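Cletoven Folding Drying Rack, Wide

November
By Kęstutis Stankevičius

Print this page | E-mail this page

I've been selling laundry things in Umidham for a good while now, and the wide Cletoven is the rack I have at home, so you're getting an owner's opinion along with the sales pitch. Mine lives in the back hallway. It has had jeans on it, wool socks, a whole set of curtains (once, never again) and every cloth shopping bag in the house.

It's a floor-standing rack with four tiers, steel tube all the way through with a gray powder coat, and it opens out to 43 inches wide. Folded, it's flat enough to slide behind a door or beside the washer. The wings on the top tier lift separately, and that's the bit I like most! You can leave one down and hang long shirts off the side without them bunching up on the tier underneath.

We've sold 1,063 of these in the wide size, and I still get asked the same few things at the counter, so I'll put them here.

Will it hold wet towels? Yes, bath size, folded once over the bar. Spread them between the tiers and don't pile them all on one wing. The middle tiers are the strong ones.

Will it mark my clothes? The coated bars won't, but if you hang a thin knit over a single bar overnight you'll get a line across it on any rack you buy. Use two bars, or lay it flat across the top tier with the wings up.

Does it come with the mesh sweater shelf? No, that's separate. It clips on in a few seconds and I'd get one if you wear a lot of wool.

What about cloth bags, aprons, pillowcases and so on? Easy. I turn bags inside out and peg them by the bottom seam, mouth down, so the handles hang free. Give them a good snap first, and pull the seams straight with your fingers while they're still damp. Anything you leave in a heap will look like it spent the night in a heap. 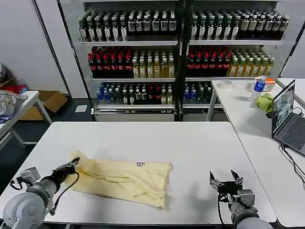 Wrinkles in a pale yellow cloth, with a small printed label near the top.

People skip bags, I find. They wash the dish towels every few days and the bag that's carried onions and leaky milk since spring never sees the inside of a machine. A cool wash does fine for most of mine, and I keep anything with a printed label or lettering away from the hot iron, or iron it from the back with a tea towel over it. Check the tag on yours if it still has one. Some of the heavier ones shrink a bit the first time and the handles come out a different length from each other, which drives my sister crazy and doesn't bother me at all.

I tried the Rosales tower before I settled on this rack. It's a nice thing to look at and it takes up hardly any floor, but the arms are short, and I ended up draping everything double and waiting two days for the middle to dry. If you live alone and wash small loads, have a look at it. For a family I'd go with the Cletoven every time.

The Cladden ceiling airer is the other one people ask me about. Lovely if you have the height and don't mind drilling. We do stock it, and the pulley set comes with it, but you need to find a joist and my own kitchen ceiling is too low, so I can't tell you what it's like to live with.
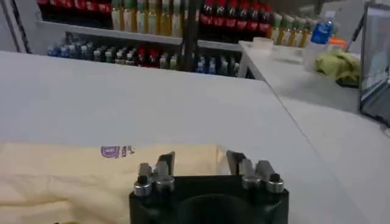
Cream-yellow fabric bag, lying flat and a little rumpled.

Setting it up

No tools needed. Stand it upright, pull the two legs apart until the cross brace drops, then push down on the middle of the brace till you hear it click. Do the tiers from the bottom up. If a tier won't sit level, the little plastic hook at the back has probably missed its bar, so lift and try again (it took me a couple of goes the first evening, with a basket of wet sheets looking at me).

The feet are rubber and they pull off, so save them if you're moving the rack between floors. Spare feet come in a pack of 4 and we keep them behind the counter. Just ask.

Wipe the bars down with a damp cloth now and then. If the coating gets chipped, dab some clear nail polish on the spot before it goes rusty on you. I have one chip on mine from a fight with the hallway door, and it's held up fine with the polish on.

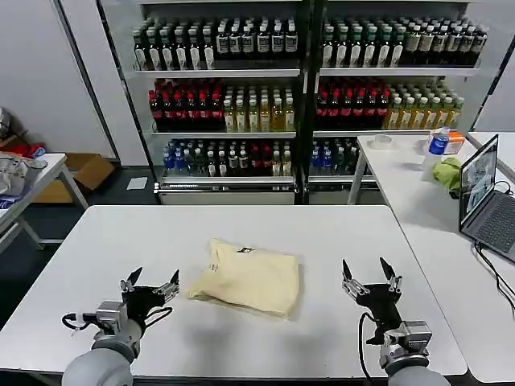

Folding and putting away

Take things off as they dry and fold them right there on whatever flat surface you have nearest. My bags get folded in half the long way, handles tucked in, then in half again, and they go in the drawer under the phone. Then the rack closes in reverse: wings down, tiers up, lift the brace, bring the legs together. There's a strap on the side to keep it shut.

Pickup and delivery

We hold the wide rack in gray at the Umidham shop. White is a special order, and I'd call first to see when the next ones are due. Local delivery is free if you're ordering the sweater shelf too. It's a long box, so measure your car before you come in! Returns are fine as long as you've got the box and the strap.

Print this page | E-mail this page

Contact the shop | Copyright, all rights reserved | Back to top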